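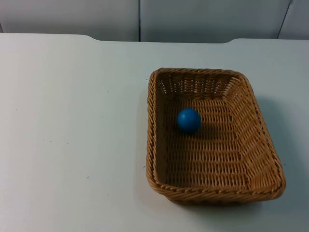

Week 7: Can it tidy up yet?

Notes for 11/4/19. If you missed class, read these and then get the sketch from whoever sits next to you.

I started with the question my mother asks me every holiday: so when do I get one that picks up the toys? My answer is still "not this year," and today was about why. We used the smallest chore I could think of, a ball and a basket. Put it in, take it out, move the basket over. A toddler can manage most of that (and will then throw the ball at you).

Split the job up and it gets long fast. The machine has to find the ball, which is the easy part when the ball is blue and the table is white. Then it has to get its fingers down past the rim without bumping the sides, close on something round that would love to roll away, and come back up.

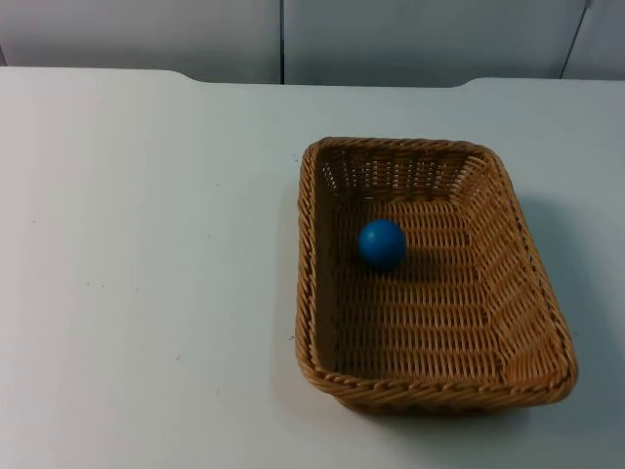
Now think about how much room there is on each side of the ball before a finger meets the wall. Rekha Srivastava asked why we don't just tip the basket over, and I loved that – people do it all the time! We pick the lazy way without thinking. A program only has the lazy way if somebody put it there or it got enough practice to find it.

Moving the basket is a different problem. Wicker bends. It has gaps, the rim is thick, and no two strands sit quite the same. Grab the edge too hard and you squash it, too soft and it slides out. On a shop floor you'd skip all this by ordering a stiff plastic bin, and that's a big part of why factories got robots long before kitchens did.
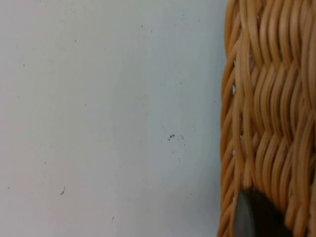 Fig. 3. Close work at the basket's edge, wrist view.

Dinesh Pant wanted to know what counts as "works." Good question, and I dodged it a little. Say an arm gets the ball out 63 times in 100 tries. For a class demo I'd be thrilled. For a house I'd send it back, and a shop would never have let it in the door.

For next time: pick one chore you did this week and write down every step, including the ones you didn't notice doing. Mark where you used touch and couldn't have managed by looking. One page is plenty – handwriting is fine if I can read it.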